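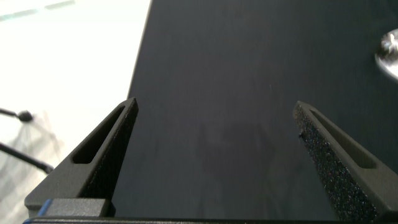 Dark gray surface.

Grendari Workroom — Work Surface Inspection
Date: August 6, 2019
Last inspection: March
Covers: tables 1 to 5, loose boards, cleaning supplies

Tops

Top sits flat, no rocking at the corners
OK on all but table 4. The back left foot has backed out again. Turned it in by hand, but it needs a lock nut.

Surface free of cuts, chips and raised spots
OK. Run a palm over the dark tops as well as looking at them. Light scratches are hard to find on that color unless a lamp is held low to one side.

Edges smooth, no lifting
Table 2 has a lifted edge on the window side, 3 inches long. Taped for now. Keep sleeves and cloths away from it until it is glued.

No sticky residue
Tape marks on table 5. Came off with Sani and a plastic scraper. No metal scrapers on the Sunora tops, please — two already have gouges from last year.

Legs and frame

Bolts tight
OK. Tightened one on table 3.

Load label readable
Label missing on table 1. Limit is 150 pounds, same as the others. New label ordered from Brinulico.

Crossbars not used as a step
Shoe marks on table 3 again. The step stool is next to the door.

Around the tables

Walkway clear, 3 feet on the open side
OK after moving the scrap bin.

Cords off the floor or under a cover
One extension cord was running across the walkway behind table 2. Moved to the wall outlet. The spare cord cover is too short for that run.

Lighting even over the work area
Tube over table 4 flickers. Not fixed today.

Loose boards

Stored flat or upright in the rack, none leaning
Two were leaning on the wall beside the rack. Put back.

Boards not warped
19 checked, one pulled. It bows in the middle and slides when pressed at one end. Marked with red tape, do not return to the rack.

Supplies

Spray bottles labeled
OK. Sani bottle is nearly empty.

Clean cloths available
OK.

To do before next check

Lock nut for table 4
Glue edge on table 2
Label for table 1
Replace tube over table 4
Longer cord cover

Result: pass with repairs. Table 2 for light work only until the edge is done.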